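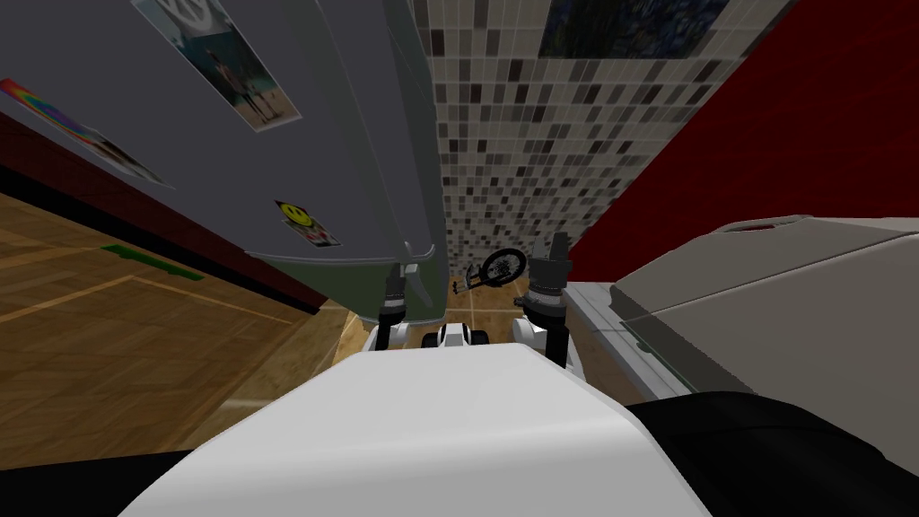
How do you split the food shop in a shared house without falling out?

Asked by Marrowfat in Home and Household, 26th June

Hello all, long-time reader and first-time asker, so please be gentle with me!

I've just moved into a shared house in Flutitton with three other people, so there are four of us altogether. Everyone is lovely and I want it to stay that way. When I came to look round in April they told me they "all muck in" with food, and I thought how nice, like a family. Now I'm living here I've found that mucking in means whoever notices we're out of something goes and buys it, and whoever's hungry eats it.

The trouble is I seem to be the noticer. I've kept my receipts since I arrived (I'm not normally like that, I promise) and last week I spent £39 on things for the house, and I ate perhaps a third of it. Cheese is the worst. I buy a big block on the way home from work, and by the next evening there's a little heel of it in the drawer, all dried up at the corner. One of my housemates doesn't eat meat, one is at the gym every day and eats like a horse, and the third works away a good deal and is hardly here, so an even split doesn't seem quite right either. I don't want to be the new person who turns up and starts labelling the milk. My mum says just buy your own and keep it in your room, but I don't fancy keeping yoghurts in my room in summer!

Has anybody got a system that's fair and that people will stick to? And how do I bring it up without sounding as if I'm cross? I'm only a bit cross.

Thank you in advance x

3 answers

Answer from Sinéad Egan (marked as most helpful)

Oh, I do feel for you. I lived in shared houses for years, the longest stretch being on Flivgate when I was training, and I have been both the noticer and, I'm sorry to say, the one who ate the cheese. You don't mean to. You come in tired, there's a block of cheddar, you have a slice standing up with your coat on and then you have another.

What worked for us in the end was splitting food into two lots. There was the house food, which everyone paid into and anyone could use, and there was your own food, which was yours and left alone. The whole secret (if it is a secret) is keeping the house list short. Ours was milk, bread, butter, tea bags, eggs, onions, potatoes, pasta, rice, oil, salt and washing-up liquid. Loo roll too, though we argued over whether that was food! Anything dear or anything only one person liked went on your own shelf. I'd put cheese on your own shelf, I really would. We tried it as house food and it was gone every single time, and nobody would own up, and there was a bit of an atmosphere over a lasagne that I won't go into.

Then everybody puts the same amount into a pot at the start of the week. Keep it small enough that it isn't worth anyone grumbling over. We used a biscuit tin with cash in it, but I expect you'd all rather do it by phone these days, and my niece's house has a separate account for it with a card that lives in the kitchen. Whoever does the shop pays from the pot and drops the receipt in. If there's money left you carry it over, and once it builds up you buy something nice. We had a very good Sunday roast out of ours, and a nut thing for the girl who didn't eat meat, which if I'm truthful was better than the roast.

For your housemate who's away such a lot, I would have a plain rule that if you're gone for the full week you don't pay that week. Don't start working it out by the day. We had one fellow who wanted to do it by the day, and he made a chart, and he was a dear man but it nearly finished us off.

Your gym housemate is easier than you'd think. Ask him (or her, you didn't say) to buy the extra eggs and chicken and so on separately. People who eat like that generally know what they get through and they're usually quite good about it if you ask kindly.
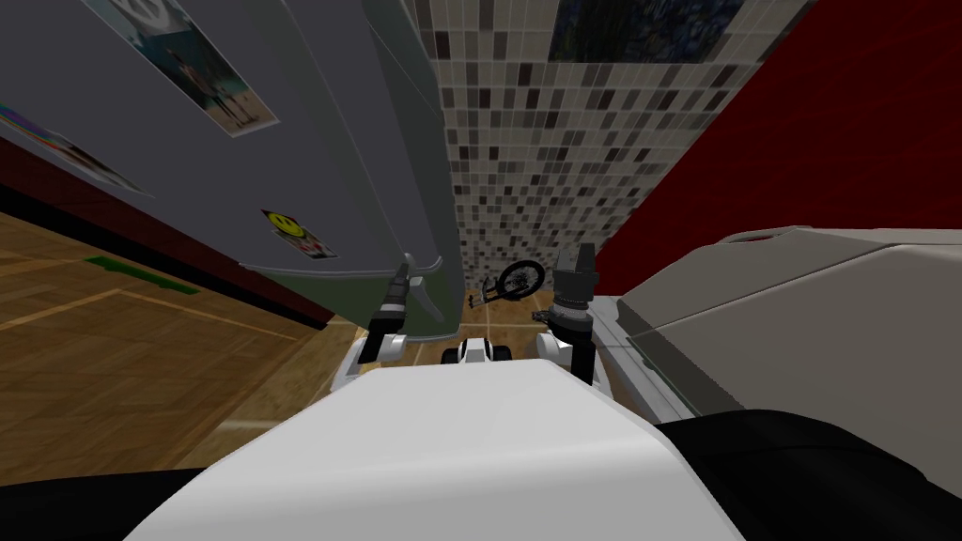

As for shelves, give each person one in the fridge and one in the cupboard, and let the door be for house things. You won't need labels on the milk then, as everyone knows that the door is fair game. Leftovers are their own matter. Our rule was that anything in a tub with a lid on was spoken for, and anything on a plate under a saucer was up for grabs until bedtime. It sounds daft written down but I still do it now and my husband has had to learn it.

Now, how to bring it up. Do it over a meal, and one that you've cooked if you can manage it. A big pan of soup will do nicely. I'd say something like "I'm still getting the hang of how you all do things, would anyone mind if we tried a kitty for the basics for a month?" You being new is a help there. You can ask the simple question the rest of them may have been wanting to ask since long before you came. I wouldn't get the receipts out. Keep them in a drawer if it makes you feel better, but once you've laid a pile of receipts on a table it's very hard to go back to being friends who are having soup.

Give it the month, and then have a chat and change what isn't working. Ours took a few goes. The first list had far too much on it, and we'd forgotten bin bags altogether.

Do let us know how you get on, and well done for asking before you got properly cross!

Sinéad

Reply from Marrowfat

This is so kind, thank you. I laughed at the saucer rule and I'm going to suggest it. It's a him, and I think you're right that he'd be fine if somebody just asked. Soup is planned. I'll leave the receipts upstairs.

Answer from lolden_lad

buy your own. get a box with a lid. done it for years, never had a row

Answer from Pennywhistle

I agree with nearly all of what Sinéad has said, so I'll only add the bits that we do differently in our house. There are five of us on Yeom Terrace and we've had a kitty going for a good long while now.

We take turns to do the shop, and I think that matters as much as the money. If one person always goes, that person ends up choosing everything, carrying everything home and getting told off for buying the wrong bread. We've got a rota that goes by room, front to back of the house, so there's no fuss when somebody moves out and a new person takes over.

We also write down the size next to each thing on the list. It sounds fussy, I know! But "jam" came home once as a tiny jar like you'd get in a tea room, and another time as a great catering tub that we were getting through for months. Now it says jam, 454g, and everybody knows where they are. The same goes for tea bags and washing powder.

One thing I would be careful with is spices and things like flour. People bring their own when they move in and they want to take them when they go, and then there's a muddle over whose cumin it is. We have a shelf for anything that's been left behind and it belongs to the house after that. There are 26 jars on it at the moment and I believe nine of them are paprika.

Where I'd part ways with Sinéad a little is on cheese. We do have it as house food, but only the plain sort, and it gets grated as soon as it comes in and goes into the freezer in a bag. It's much harder to nibble at frozen grated cheese standing up in your coat. You can throw it straight on to pasta or toast and it lasts ever so much longer.

Reply from Sinéad Egan

Grated and frozen! I wish I'd known you on Flivgate. Do you find it clumps?

Reply from Pennywhistle

A bit. Give the bag a good shake after the first hour and it's fine. A teaspoon of cornflour helps as well if it's a soft one.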